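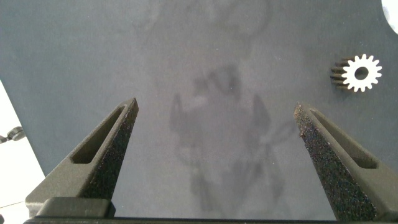 Speaker notes, wrist camera talk, Clekbridge meetup, 18 May 2024
Skarphéðinn Ásgeirsdóttir, perception and tooling, Musico

Slide 1. Title
Say name and team. Talk runs 25 minutes plus questions. Code is internal for now, so don't promise a link.

Slide 2. What we were asked to do
Find small parts on a flat surface from the wrist camera only, then hand a grasp pose to the planner. No overhead camera. The cell at Þrastardóttir has no room for a mast, and the customer didn't want one anyway.
The part to keep in mind for the whole talk is a small spur gear with a white face and a hole in the middle. On a matte gray surface it should be easy.

Slide 3. First detector
Threshold, connected components, size filter. It took an afternoon to write. It found the gear. It also found the arm's shadow, which is bigger than the gear and sits right between the fingers when they are open.
Pause here. Let people look at the shadow — soft edge, dark core, and a shape that changes with every joint move.

Slide 4. Why the shadow is a nuisance
The lamp is fixed and the camera moves. The shadow moves too, but not in step with the camera. Any tracker that assumes a static background loses its footing.
Our background model was built from 49 frames with the arm at one height. At other heights it was useless. Mention this even if time is short. Somebody always asks about background subtraction.

Slide 5. Masking the fingers
We know the gripper opening from the encoder, so we can draw the fingers into the mask ourselves. The mask has to cover the speckled grip pads as well as the outer faces. The first version used the clean CAD outline and left a strip of pad showing. The corner detector loved that strip.
The slots in the outer faces need masking too. They are lighter inside than the finger around them, and for two days we had slot detections at the head of the candidate list.

Slide 6. Predicting the shadow
We had the arm model and the lamp position, so we projected the arm onto the surface plane and grew the outline by a margin. Margin is 13 pixels. Bigger hides real parts, smaller leaks the soft edge.
Inside the predicted area we don't reject detections, we only lower their score. A gear can be sitting in the shadow.

Slide 7. Bright things at the border
White shapes cut by the image border used to come through as parts. So did the pale area past the edge of the work surface. Two rules now: a candidate touching the border is held over until the next view, and everything outside the fitted surface edge is dropped.
The edge fit is a plain line fit. Skip the math unless asked.

Slide 8. Tilt
When the gear is seen at an angle, the toothed side shows next to the face. The blob center then lands between the two and the grasp goes wide. We fit an ellipse to the face and take the center hole as a check. If the two disagree, the planner asks for one more view from closer to straight above.

Slide 9. Test set
2,063 labeled frames, all from our own cell. Sonelen is our labeling tool. Show the replay view: mask, shadow prediction, and score in separate panels. Half the bugs on slide 5 were found by scrubbing through it.
Remember to make the font larger before starting.

Slide 10. What still fails
Parts lying against each other. Very low approach, where the shadow gets dark and sharp and the margin is wrong. A lamp that has been bumped — we only notice at the next calibration check.
3 open tickets on this slide. The lamp one is planned for August.

Slide 11. Questions
If asked about learned detectors: yes, we tried one, it did well on the gear and badly on anything new. We may go back to it with more part types.
If asked about frame rate, go to the backup slide.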